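An afternoon at the Brarnthorpe open lab

I had meant to stay an hour at Brarnthorpe and ended up missing two trains, which I blame entirely on the planning software. It is called Bodorik, it runs upstairs in room 213, and they let visitors sit right beside the screens (with tea!). You watch it propose 200 grasps for a single object, throw most of them out as bound to hit the table, and settle on 3 it likes. The whole business takes 15 seconds, and I could have watched it all day.

Paperbacks are the awkward ones, I was told. A curled cover upsets the depth estimate, and the planner then aims a touch too high.
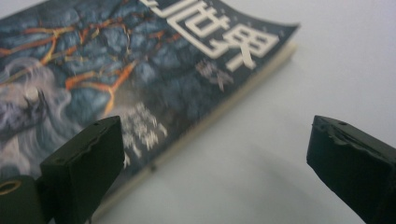

Words and photos: Baptiste Collet

The two fingers have to end up either side of the book before the controller will think about closing, and a book lying at an angle makes the approach fussier. I asked whether the lettering on the cover, big white Chinese characters, made any difference, and got a lovely long answer on feature matching, of which I followed the first half. Do go in March if they open again, and ask for the replay viewer.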